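Flirnix Twin-Arm Tabletop Kit
For school clubs, after-class programs and student competition teams

We have put a lot of care into the Flirnix, and we hope it shows when your students get it up on the bench. It is a two-arm station on a shared front rail, with a camera at each wrist and an aluminum frame that goes together in an afternoon - snacks recommended.
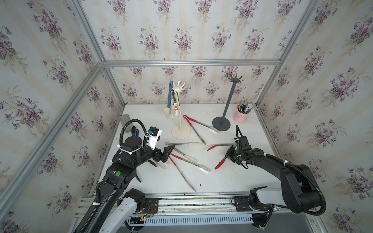
Two arms at work on the tongs and stand exercise.

The Plivden lesson pack comes in every box. It has 18 sessions, starting with simple reaching and grasping and working up, at a pace that suits a mixed group, to hanging utensils on a stand. 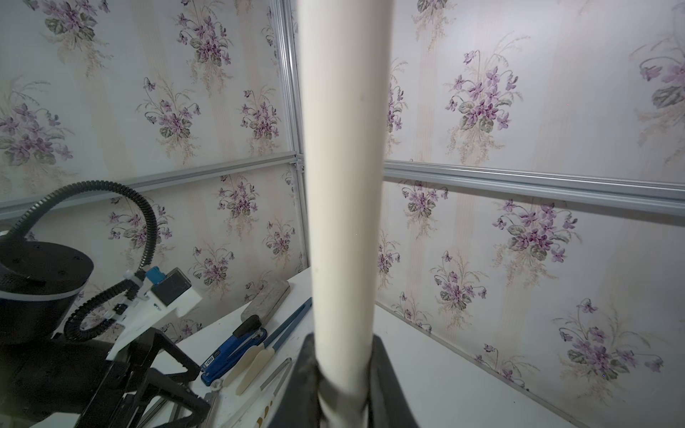
Gripper fingers closed on a cream-white rod.

Teams entering the Farutus student challenge can use the kit as it ships. Wall panels are up to you, and we love hearing what clubs pick! 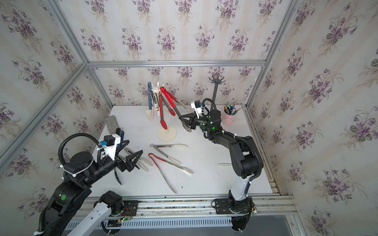

Younis Robotics Club writes: We split our kids into pairs, one for each arm, and the hanging task kept them talking to each other the whole session. Tongs were much harder than spatulas for us. Please add more two-handed tasks to the pack.

More of those are coming in October, free to anyone who already owns the kit, and they include moving a whole stand with utensils lying close by. 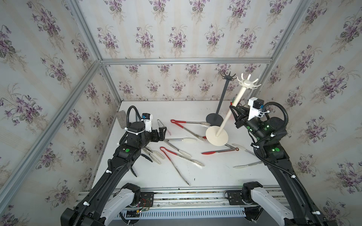
Holding a cream-white stand by its pole.

In the box: 2 arms, rail and mounting plates, frame beams, wrist cameras, cable ties and 5 spare finger pads. Utensils and stands are sold separately.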